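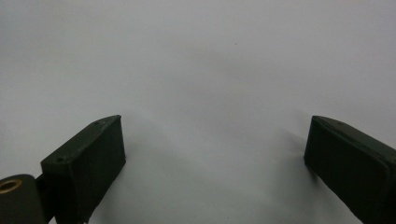
Sebastian Bucur reckons a demonstration is worth keeping only if you could hand it to a stranger and they could tell what the job was, and I've come round to that as the best short definition going.

Demonstration gathering (also demo collection, or just "collecting" if you spend your days doing it) is the business of recording people as they carry out everyday jobs, so that a learning system can pick up how the jobs are done. This article covers the hand-held kind, where a person carries a gripper with a camera on it and does the work directly. For the kind where you steer a robot arm from a chair, see Teleoperation. I've done both and I know which one my back prefers!

Origins of the method at Ovora

I first met hand-held collecting at Ovora, where we had one long room and a target of 200 demonstrations for each task. A task was something small, like putting a cup on a saucer or moving a sponge from one side of a sink to the other. Before that we had steered an arm with a pair of levers, and I was dreadful at it. With the gripper in your own hand you squeeze, it closes, you let go, it opens – and most people are doing something useful before their tea has gone cold.

The Bratu set came out of that room. It holds 2516 demonstrations, recorded between January and the early summer, and it's the one I still go back to when I want to show a newcomer what good and bad collecting look like (there is plenty of both in it, and a fair bit of the bad is mine).

What gets recorded

A single demonstration is normally called an episode. It has the pictures from the camera, the path the hand took through the room, and how wide the jaws were at each moment. On the gripper in the photo the two fingers are dark, blocky things with small round holes in them, and they stand well apart with nothing between them. An open, empty grip like that counts as data too. The learner needs to know what "not holding anything" looks like every bit as much as it needs the grab.

Plain surfaces are a sore point. The path of the hand is often worked out from the pictures, by following little details as they slide past, and a pale blank surface gives the software very little to follow. Textured cloth helps, and so does leaving ordinary clutter about. The Berkico guide tells you to keep something patterned in view at all times. The Beneo guide says no such thing and relies on a motion sensor to fill the gaps, and people who trained on one will argue with people who trained on the other for as long as you let them.

Shadows matter less than I expected. Soft ones do no harm that I've ever been able to find. Hard ones from a desk lamp I'd still avoid.

Pace and variety

Go at the speed you would hand someone a full mug. New collectors rush, then they notice the path has jumped, then they crawl along as if the table might bite, and a learner trained on crawling will crawl. Move the objects between episodes, and I mean properly move them. In one batch of 100 that I recorded for Bratu the cup never strayed further than a hand's width, and the model was lovely with the cup right there and hopeless with it anywhere else. I did the whole batch again.

Swap people as well. Left-handers are gold.

Sorting

Afterwards someone has to watch it all. At Ovora we sorted in sittings of 12 episodes and then got up for a walk, and I wouldn't go much higher than that. Episodes with a lost path are thrown out. Fumbles are a matter of taste – I keep the ones where the person drops the thing and picks it up again, and label them as recoveries, though the Berkico people bin the lot.

See also: Teleoperation; Episode labelling; Jaw width calibration; Bratu set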